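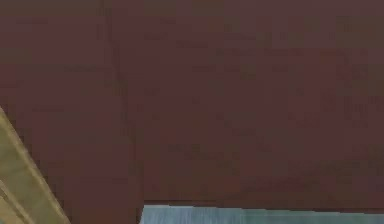
Faraji Simiyu wrote in to say that my April post on backup rotation skipped the restore test, and that a backup job reporting success only proves the job exited cleanly. Fair point. I ran a full restore from the Felevetti disk to a blank partition over the weekend. It took 53 minutes and brought back all but two of 638 folders. Both missing ones had a trailing space in the name, which the sync script strips before comparing paths. I've quoted the variable on line 2 and removed the trim call. The next restore is set for the end of the month, same disk, with checksums on.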